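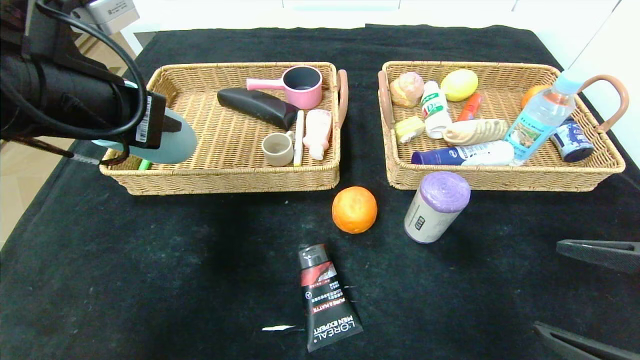

The Brenow two-arm sorting kit has now been on trial at our Druston site for one full reporting period, and this report sets out what has been done with the grant, what has been learned about the product, and what remains before a recommendation can be made. The work in this period concerned mixed household goods. Earlier trials used boxed items of one size, and the supplier's own demonstration did the same. The present set is closer to what our members handle: a spray bottle, held by the left arm over one of the two wicker baskets, is a typical piece, and it shares the work with toy food, cans, a cup, a squeeze bottle and fruit. The table is covered in black cloth, as agreed at the last review.

Equipment and delivery

The kit was supplied by Amundsen under the terms of the hire agreement. It consists of two arms with grippers, a control unit, software and a printed manual. All parts were delivered to Druston in December and the equipment has remained there. One replacement cable was requested and was supplied without charge. The manual is clear on installation but thin on day-to-day care, and staff have prepared a short guide of their own, which can be shared with other grant holders on request.

Trial results

A total of 500 picks was planned for the period and all were completed. Of these, 51 ended with the item dropped or not lifted. A further 19 were stopped by the operator before the item had been raised. The remaining picks were successful.

Most of the drops involved smooth, rounded items. Tubes and bottles were handled well when they lay clear of their neighbours and less well when they leaned against the side of a basket. The software offers a setting for crowded containers, but it slows the arms a good deal and we have left it off for most sessions. The supplier has been asked whether a middle setting could be provided.

Staff training

Three members of staff have completed the supplier's training day. Their view is that the controls can be learned quickly and that the error messages need attention. Several messages give a code only, and the list of codes is not printed in the manual. Amundsen has said that the list will be added to the next edition.

Spending

Spending is within the approved budget. The hire charge has been paid to date. No change to the budget headings is requested.

Next period

The kit will move to the Clirton site, where the working area is smaller and the two arms will have to be mounted closer together. The same baskets and goods will be used there so that the results can be compared. A decision on purchase or continued hire will be put to the funder once the Clirton trial has been completed.

Report submitted June 21, 2023.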